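July
By Helju Pärn

I went to the Drunau open day because of a fault. Back in the spring a sorting arm at their Kurkwood site closed on a worker's glove and kept hold of it until someone pulled the plug. The hand came out of the glove with a bruise. Drunau's notice ran to two paragraphs and called it a "grip release event." I wanted to hear what that meant from somebody who would use plain words.

The day started at 10 with coffee and a film, all music and clean floors. Then Ivar Dalen, the site's safety lead, took our group through to the small-goods room, where people gather the grasping examples the arms are trained on. I had pictured conveyor belts. It looks more like somebody's kitchen table.

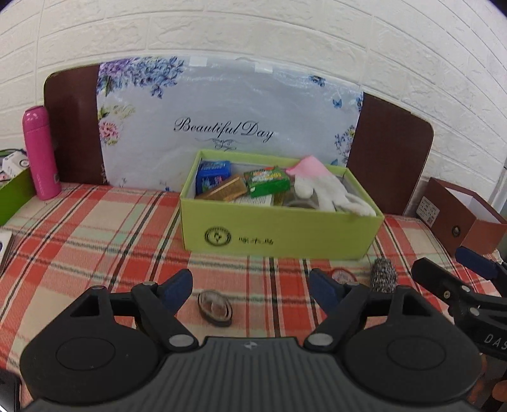
What went wrong at Kurkwood

Dalen was open about the order of things, I'll give him that. The arm picked up a packet and the glove together. The pads read the extra thickness as a good firm hold, so the controller did what it does with a good firm hold and kept it. The worker hit the stop button. The stop cut the motion of the arm and left the jaws shut, by design, so that a heavy item wouldn't be dropped on anyone's feet.

I asked who had signed off on a stop button that doesn't let go. He said it had passed the review done by Vaher, the firm that builds their controllers. I asked if anyone at that review had put a hand in it. He said he would have to check.

The fix, we were told, is in two parts. There is now a release bar beside each station, and the software opens the jaws 5 seconds after a stop if the load is under 400 grams. Five seconds is a long time with your fingers in something. I tried counting it out loud and a man from Trudthorpe gave me a look.

My bigger doubt is about the training, where Drunau says the real cure lies. The claim is that with enough examples the system will learn that a glove may have a hand in it. I don't see how. The glove in that room, white with a pink end, was lying in a green box with the rest of the small goods, and a glove lying in a box is a thing to be picked up. Dalen agreed that separate tests with a dummy hand were needed. Almost 2 months after the notice, they had not been scheduled.
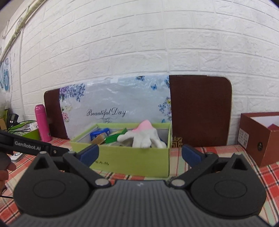

Trudthorpe opens its own line this fall with the same controller, and I'd like the dummy hand tests done before then. I asked Dalen for the results in writing when they exist. An ordinary work glove should be part of those tests, one with fingers that hang loose like the white one over the edge of the green box, and it should be tried empty and with the dummy hand inside. He wrote that down. He also gave me a copy of the stop procedure, which still describes the old button.

Lunch was decent. Parking was not.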